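4.2 Do desk plants and lamps change how long people stay seated? 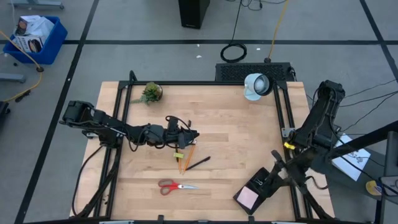
Figure 3. Tabletop with a potted succulent and a lamp near the two far corners and two orange pencils near the middle.

The claim that small comforts on a work surface keep people at their desks longer has been repeated so often in the office design literature that it is rarely tested. Most of the studies we reviewed in Section 2 asked workers how they felt about a plant or a lamp and then treated the answer as if it were a measure of time spent working. We think this is a mistake. People who are handed a plant and then asked whether they like it will mostly say yes.

Our own data come from two shared offices, Fondton and Vavdale, both of which rent desks by the month. Each agreed to let us read the seat logs kept by the booking software. After removing desks that were booked but never used, 916 sessions remained. Of these, 300 took place at desks with a plant and a lamp, and 200 at desks with a lamp alone. The rest were at bare desks. Members chose their own seats, so the three groups were not formed at random, and we would be uneasy about any reading of the results that forgets it.

Sessions at desks with both items were longer than sessions at bare desks. Taken alone, the gap looks like support for the usual claim. It shrinks sharply once window seats are set aside, and at Vavdale it disappears. Staff there had put most of the plants near the windows so that they would get light, and members liked the windows with or without a plant. The Tumus survey, which is the study most often cited in favor of desk plants, does not report where in the room its plants stood. Until it does, we see no reason to prefer its explanation over a plain one about daylight.

The lamp results are harder to dismiss, though we are not persuaded by them either. At Fondton, sessions that began after 4 p.m. ran longer at desks with a lamp. The ceiling lights in the back half of that room are weak, and three members mentioned this in the comment box without being asked. A lamp that makes it possible to read is doing something quite different from a lamp that lifts the mood, and the earlier work tends to fold the two together under the word "ambience." We could not separate them with seat logs, and we doubt that a questionnaire would do better.

The Tejada scale, which scores a desk on how personal it looks, was also tried on a subset of the desks. Two raters working apart agreed poorly on the middle scores. One treated pencils left out on the surface as a sign of personal use, while the other treated them as clutter and marked the desk down. The scale's instructions allow both readings. We therefore leave it out of the main analysis and report the raw scores in the appendix, where readers who trust the scale more than we do can work with them.

A fairer test would move the plants every few weeks and leave the seats alone. We asked both offices for permission to do this in April. Vavdale agreed to a trial in one room, and those sessions are treated separately in Section 5.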